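Three Bins Are Enough (A Brick Sorting Convert Writes)

I have been putting off this post since November, mostly out of embarrassment at how excited I am about plastic boxes. But I promised a few of you in the comments that I'd write up how the brick sorting was going, and it is going so well!

Some background for anyone new. I came into a big mixed lot of toy bricks last year, the kind that arrives in a duffel bag and smells a little of somebody's attic. I poured it onto a bedsheet, took one look, and decided I was going to be very organized. I read everything. I made a chart. The chart had 292 kinds of piece on it, and I bought little drawers, and labels for the little drawers, and a second kind of label when the first kind curled up. After a month of evenings I had filled two drawers.

So I started over, and this time I went by color only. Blue goes with blue, red with red, yellow with yellow, and whatever doesn't fit waits on the table until I feel like dealing with it.
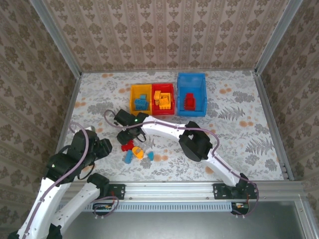

Words and sorting by Wiremu Tuhiwai
Filed under: Bricks, Small Storage

The first thing you'll notice is that the bins and the bricks don't match. Blue bricks live in the yellow bin, yellow bricks live in the red one, and the red brick has the tall blue bin all to itself. I love this! A blue brick at the bottom of a blue bin is surprisingly easy to miss, especially in the evening, and against yellow it jumps right out at you. My friend Matěj Štěpánek thinks it's madness and says he'd put every single brick in the wrong place. He might be right about himself, but I got used to it in one sitting.

Open bins, too. No lids. I had lids on the Drikard boxes I tried before, nice tight ones, and every time I wanted to drop in one brick I had to put down whatever was in my other hand. An open bin takes the brick and you move on to the next.

The tall blue one is deeper and has thicker walls than the other two, and it's my favorite. You can reach into it without sending everything skating across the table. It's a bit grand for one red brick, I know, but red is coming – I have a whole bread bag of it under the stairs.

Then there are the stragglers out front. The blue brick and the red piece are easy, they have homes. The orange-yellow one, rounded like a little boat, is where I slow down. Is it yellow? Is it orange? I've held it next to the yellow bricks more than once and I still change my mind. And the small light-blue one with the pointed end could go in with the blues, except that I'd like a separate place for pale colors once there are enough of them to deserve it.

I do like sorting on the fern pattern. It's pale enough that the strong colors show up well, and with the damask wallpaper behind it the whole thing feels a bit like building in a very fancy dining room. The soft orange spots have fooled me a couple of times when I was tired (I tried to pick one up).

A few things I'd pass on if you have a duffel bag of your own. Do a handful at a time and stop when you stop enjoying it. Wash first, sort second; I did it the other way and had to do both again. And don't buy the drawers yet. If you reach 1,000 bricks of one color, then sure, split them by size, and you'll know by then which sizes you reach for.

Next up is gray, which I've been dreading, as there are at least two grays in that bag and they look identical under my lamp. If anyone has a trick for telling them apart, please leave it in the comments. I'm also still looking for a red bin in the taller size, so if you spot one, shout!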